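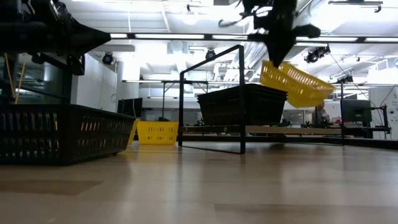

Yellow basket on its way over the rack, black ones stacked on the shelf

Durketti basket sorting kit, first impressions
Forum: Two-Arm Setups > Kits and Add-ons

tegan_goodwin
OK, I have been wanting to write this one up since June! The Durketti kit is a task package for people who already own a pair of arms. You get the plastic baskets in two colors, a little shelf rack, a printed guide and the task files. The job is sorting and stacking baskets by color, with the rack as one of the places they go.

I love it. Baskets are a much meaner object than blocks. The rims are thick, the walls are full of slots, and they nest, so the arm has to deal with one basket that wants to hang on to the next. We ran 154 tries with the starter files and I kept finding new stuff to look at. The guide is short and clear too (Mohit Sisodia wrote it, and he answers email).

dockside_lew
How much was it? I paid 614 for the Unora set and it came with fewer layouts than I expected.

tegan_goodwin
Same ballpark once you add shipping. The layouts are where Durketti wins for me. The guide has 50 starting layouts, going from tidy rows up to a total mess with the rack set diagonally on the bench.

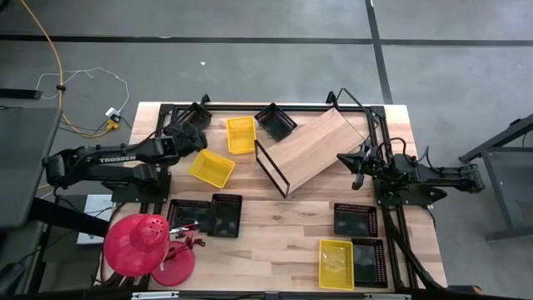 The messy ones are my favorites. With the rack at an angle you have to decide who works around it and who keeps clear, and both arms want the same bit of bench. I would start with the rack straight for the first day, then go wild.

pk_thakur_user
Going to push back a little. I had the Thakur version of this and the shiny table killed it for me. Yellow baskets threw a big yellow patch on the tabletop and my color step kept grabbing at that. Does the Durketti guide say anything on lighting?

tegan_goodwin
Half a page. It says soft light and a dull surface if you can get one. Fair point though, I'd like more there.

dockside_lew
Half a page is thin for that price. Three of my layouts failed for the same reason and support told me to buy a mat.

clollau_fan
Or just train with the reflections in! I use the Clollau files on a glossy top and they're fine after some extra runs. A mat hides the problem until somebody moves your bench next to a window.

pk_thakur_user
"Some extra runs" was two weeks for me.

clollau_fan
Ouch. OK, mat.

tegan_goodwin
Ha. If anyone wants my notes on the nested stacks, send me a message. Grip the rim near a corner and tilt before you lift, that helped us the most.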